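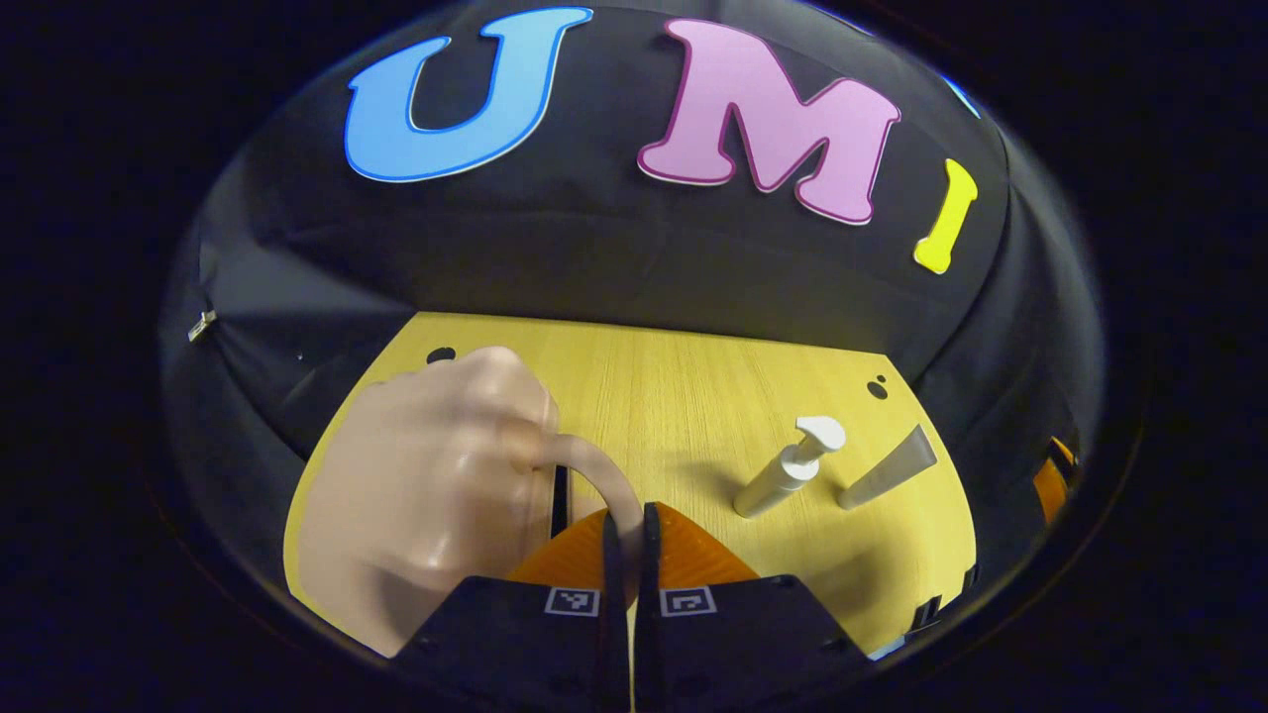
Letters on a Plain Black Cloth

How a few yards of dark fabric and some bright cut-outs can dress up the dullest table in the building

By Dennis Hulme

My aunt in Conitz kept a length of black cloth folded in the bottom of her linen chest, and it came out for everything. Birthdays, the church bake sale, the November craft market, one very long evening of slides from a trip to the coast. She would hang it up behind whatever table was going, step back, tug one corner, step back again, and suddenly the table looked like somebody had planned it. I have been copying her for most of my adult life, and I still think a dark backdrop is the best thing you can own if you ever have to make a corner of a room look cared for.

Black does a lot of quiet work. It hides the radiator and the bulletin board and the stack of folding chairs, and it makes any color you put on it jump forward. Light blue, pink and yellow are a lovely set to start with, the sort of colors you would find in a bag of after-dinner mints, and against black cloth they look twice as cheerful as they do on a white wall. Three big letters will do nicely. "UMI" in blue, pink and yellow reads from clear across the room, and I would take that over a long banner in small print any day of the week.

The outline is where I always tell people to spend their time. A thin white edge lifts a letter off the fabric, and a rim in a deeper shade of the same color (a darker blue on the blue, magenta on the pink) makes it look finished. You can do this with two layers of craft paper, the larger one underneath, or simply with a paint pen if your hand is steadier than mine. Mine is not, and I have a drawer full of wobbly vowels to show for it.

As for hanging, a small metal clip is kinder than tape. It holds the cloth where it is pinned and lets go cleanly when you are done, and if the fabric gathers into slanting pleats around it, leave them be. I used to iron my backdrop flat the night before and fuss over every crease. Then I saw how they did it at the hall in Ellwood, with the folds left soft, and it had a little of the theater curtain about it - much nicer than my stiff rectangle! The letters will tilt some when the cloth moves. An "M" that leans and a "I" that wanders lower than its neighbors are perfectly good company for each other.

Let the cloth come right down to meet the tabletop, so there is no strip of wall showing in between. A pale wooden table is my favorite partner for it. The light yellow of the wood warms everything up, and you can skip the tablecloth, which saves you one more thing to wash. Don't worry about a drilled hole or two in the top, either. My own worktable has several, left over from a vise I took off years ago, and they have never spoiled a display.

Then there is the question of what goes on the table, and here I am going to be a bit stern. Put out less than you want to. Leave room for hands, because people like to lean in and pick things up, and a crowded table makes them shy. I once set out 44 painted eggcups in Ellwood and sold two. The following year I put out 10, with plenty of wood showing between them, and went home with an empty box and a very good mood.

When it is all over, roll the cloth around a cardboard tube and slip the letters between two sheets of stiff card. My aunt's backdrop is in my hall closet now, a little faded along the fold, and it is due out again for the next market.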